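Open day at the Trulletti wallpaper and fabric works

I've walked past the Trulletti building for years and never once been inside, so when the open day came up I was at the gate before they'd unlocked it. What a morning! The works prints wallpaper on the ground floor and furnishing cotton upstairs, and you can wander between the two with a cup of coffee as long as you leave the cup on the sill outside the print room.

We started in the pattern archive, a long cold room full of flat drawers. Pattern 2921 was out on the table, a leafy trellis in three greens, and next to it the pearwood block it was first printed from. You could still see where a corner had been patched. The oldest rolls smell of chalk and glue - I could have stayed an hour.

Then down to the printing floor, where one of the old surface machines was running a damask called Saithong. The ink goes on thick, almost like icing, and the paper travels up over the rollers and along the ceiling to dry. One run is 400 rolls. The noise is tremendous, and I loved it.

Upstairs they talked about putting patterns together, which was the part I'd come for. A formal damask on the walls with a small, cheerful floral on the table is a pairing I'd never have dared try at home, and now I want it in my dining room.
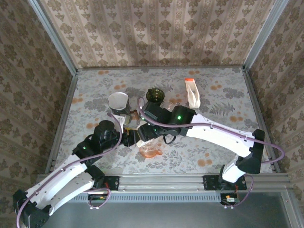

Liliana Parisi thought the damask would need a plainer cloth in any room that gets evening sun, and that a floral should be tried beside it for a week before anyone cuts fabric. She had a point, so I came home with samples of both.

The shop sells roll ends for $5 and they go fast. I got two of Multent, a narrow stripe, and missed the last of the Siro by a minute or so. Tours take 40 people and the next one is in July. Wear flat shoes, the stairs to the cotton floor are steep.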